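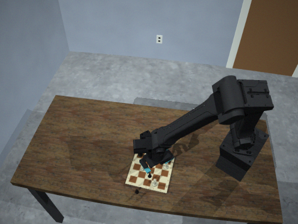 Rhona Urquhart at our chess club forwarded me the Plallari pitch in June with the subject line "your next opponent?" and I've been grumbling about it since.

What they sell is a subscription. You get a simulated room with an arm, a table and a chessboard, you teach the arm to move pieces, and later on you're supposed to buy the real arm from Dundon and carry your work over. The trial is 30 days. After that it's 58 dollars a month, and the hardware is extra.
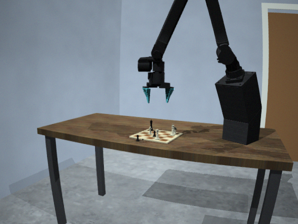 My first gripe is the word "chess" on the sales page. A handful of pieces on a board is a pick-and-place exercise. There's no opponent in the trial and no clock, and I couldn't find anything that knows a legal move from an illegal one. Call it board tidying and I'd have fewer complaints.

The second is the part about carrying your work over. Real pieces are slippery, felt-bottomed and top-heavy. I asked support how the trained arm does on a real weighted set and got a reply from Halfdan Sveinbjörnsson, who was polite and sent me 2 links to the same page.

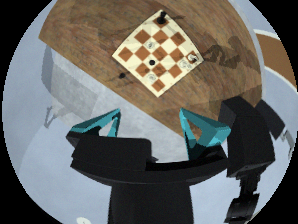 I'll give them the camera choices. Being able to switch to a wide fisheye view by the gripper is useful — I learned more about my bad approach angles from that one than from the room view — and setup was quick on my old laptop.

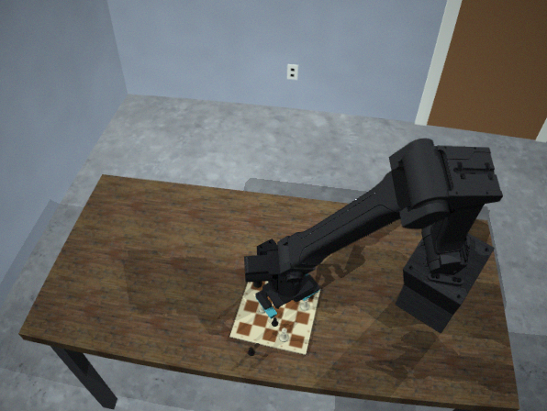 Would I pay? Not at that price, and not before somebody shows me the same job done on a kitchen table with a cheap club set. Rhona is keeping her trial going. I canceled mine.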